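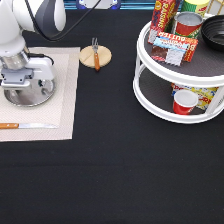

From: Siiri Ķēniņš
To: home-automation list
Date: May 24, 2020
Subject: Re: Table laying is nearly solved

On the Rallico talk, Margus Kļaviņa wrote:

> They have an off-the-shelf arm laying a place setting now. Plate, knife,
> fork, all put where they should go. I think we can stop calling this a
> research problem. Give it a couple of years and you'll rent one of these
> for the kitchen like you rent a carpet cleaner. Laine thinks the
> same and she has worked on the Indel line, so she knows what
> reliable looks like.

Margus, I watched the same talk and came away with nearly the opposite view.

Start with the plate. A shiny metal plate is a nasty thing to find with a camera, I'll grant them that, and a flat one is hard to get two fingers under. So if they can pick it up from a bare table, good, I'm impressed. But the slide said 200 trials and the speaker only talked about the ones with the plate already near the mat. I asked in the chat how many started from a stack in a cupboard. No reply.

Then the cutlery. A wooden handle is thick and kind to a gripper. My forks are thin steel and live in a drawer, tangled up with a potato peeler and 9 years of takeaway chopsticks. I'd like to see that drawer opened first. I'd like to see it *closed* afterwards, too.

And laying a table isn't the chore anyway! My six-year-old does it, badly, in four minutes. The chore is what comes after: scraping, rinsing, finding room for the butter in the fridge, wiping under things. Solange Lemaire made this point on the list back in November and got a lot of replies about grip force, none about wiping.

As for Laine and the Indel line -- that's one part, one fixture, one height, all day long. She'd tell you herself how much work goes into keeping it that boring. A kitchen changes every time somebody makes toast.

I'm not saying it never comes. I'd put money on shop-floor kitting well before anything at home, and I'd be glad to lose the argument. If anyone has the full trial log, with the failures left in, please post it or mail me directly.

Also, is the Festamari write-up still going on the wiki? The link in the footer is dead for me.

Siiri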